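May, late afternoon
Notebook: Lwazi Lekota

Dumisani and I are back on hand demos for Nel, and I'm happy to be holding the gripper myself again – my wrist less so! We want 500 demos before training, and I'd like every one to begin with the jaws open and the view steady.
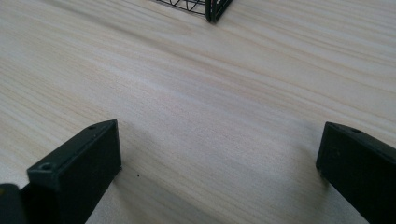
Jaws open over the table, wire basket up ahead.

I wasted two takes by hurrying the approach, so please, Dumisani, go slower than feels natural. Keep the sponge between the fingers before you squeeze, and log each take under Oro.

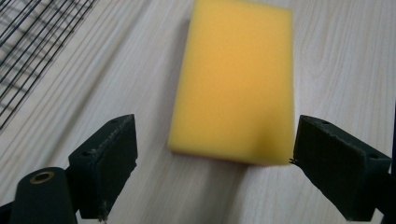

Yellow sponge ahead of the fingers.

Still to do: check the finger screws, ask Dumisani about batch 9.

Recent entries
Dastness remote arm, first try
Nel: naming the takes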